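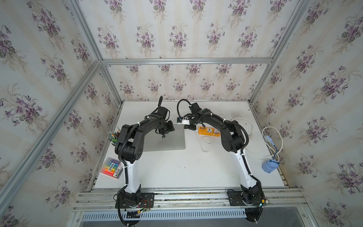 White tabletop and floral wallpaper. Photo: Nurneseo

FOSTGATE RENTERS ARE PAYING FOR "HOME OFFICES" THAT MAY BE NOTHING OF THE SORT

Tenant advice service Nurneseo asks letting agents to show their measurements

FOSTGATE, January. Nurneseo today published its reading of 1456 rental listings in the Fostgate and Manríquez districts. Almost 40 percent promised a "home office," a "study" or a "work-ready space." Very few gave a floor area for it, and fewer still mentioned an outlet, a window or a door.

"We'd love to believe Fostgate has this many studies," said Diệp Khương, who led the review. "I've lived here a long time and I have my doubts. Some of these were called hallways last year."

Letting agency Idham, whose listings were part of the review, says that the term is "widely understood" and that tenants value the flexibility. Nurneseo asked Idham how it decides which apartments qualify. The reply said each property is assessed on its merits. It did not say what the merits were.

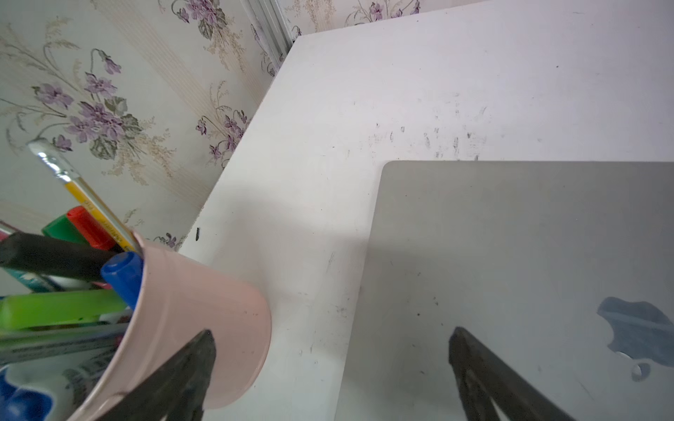
Listings lean hard on atmosphere when the numbers are missing. Words like "inspiring" and "creative" turn up where a width in feet should be. A white desk pushed up to a wall papered with purple violets can look perfectly pleasant, and a tenant may well enjoy sitting there. It says nothing about whether the chair can be pulled out, how well the heating works in February or what the neighbors sound like at 2 p.m.

Nurneseo is asking agents to list the floor area, the number of outlets and the tested internet speed for any room sold as a workspace. It has heard that a voluntary code is being discussed and will wait to see the text before praising it. An earlier code on storage space took 3 years to write, and closets are still being advertised as "dressing areas."

"Bring a tape measure to the viewing," said Xuân Đỗ, housing adviser at Nurneseo. "If the agent minds, ask why."

The full review is available free of charge from the Nurneseo office in Fostgate. Press questions should go to Diệp Khương at the same address.

ENDS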